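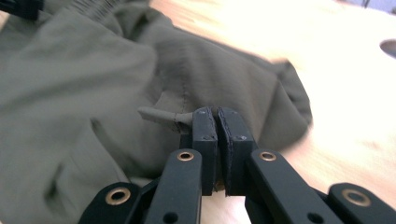
Garments and folding table: room check, Grondska building

Form 41, Clatunance
Date of check: 19 June 2019
Marks used: OK / OK with comment / To do

Part A. Garment before folding

A1. Pockets are empty, no pins or coins. OK.
A2. Garment is free of loose threads. OK.
A3. Small parts which stick out (cord ends, tabs, labels) are found and laid flat. OK with comment.
Comment: On the olive green shorts there are small parts that are easy to miss when the fabric is rumpled. Please spread the garment first and look for them after. In the last check we marked this point as OK too quickly.
A4. Garment is pulled by the fabric and not by the cord. OK with comment.
Comment: A cord which comes out of the waistband on one side takes much time to put back. I ask everybody to hold the cloth next to it.

Part B. Table surface

B1. Surface is flat, without splinters or raised grain. OK.
B2. No glue, wax or sticky marks. OK.
B3. Light does not disturb the person who is working. OK with comment.
Comment: There is a soft reflection on the wood, toward one corner. For me it is not strong, but on a pale surface it makes it harder to see small dust. Turn the head a little and look at the surface from the side before you write OK.
B4. Surface was wiped with a dry cloth before the check. OK.

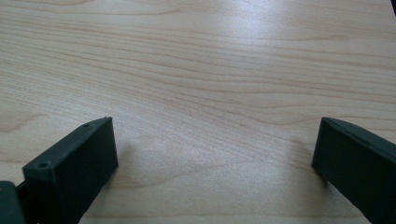 Point B1: table top, light wood with wavy grain.

Comment to B1: The darker bands are only the pattern of the wood. A person who checked before me wrote "stain, please clean" and somebody then rubbed the same place with a wet sponge. Please pass your palm over it. If you feel nothing, there is nothing to clean.

Part C. Table corners and floor

C1. Table does not move when pushed with one hand. OK.
C2. Corners have no sharp points. OK.
C3. Tape at the corners is in place and lies down well. OK with comment.
C4. Carpet has no folds near the table. OK.
C5. Free way of 79 cm on the side where people pass. To do.
Comment: On the passing side we measured less, because of the Ladefoged shelf. The shelf must go back to the wall.
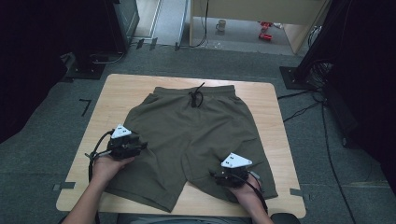

Ilze Bramane
Room safety and order, Clatunance

Notes to Part C and to the laying of the shorts

The table stands on gray carpet, and gray tape on gray carpet is not easy to see. I recommend to touch each strip with the shoe, slowly, before the work begins. If one end comes up, replace the whole strip and do not put a new piece over the old one.

For the shorts, the waistband goes to the far edge and the leg openings to the near edge. It is the same position as in the Koment sheet, page 3. Before the first fold, look at these points:

- Drawstring: bring the loops onto the front, so they do not hang out of the fold.
- Hems: open every part which is turned or creased.
- Seat and legs: smooth the faint wrinkles from the center seam to the outside.

Left open from this check: C5 only. The shelf should be moved within 5 working days. The next full check is in September, with the same form.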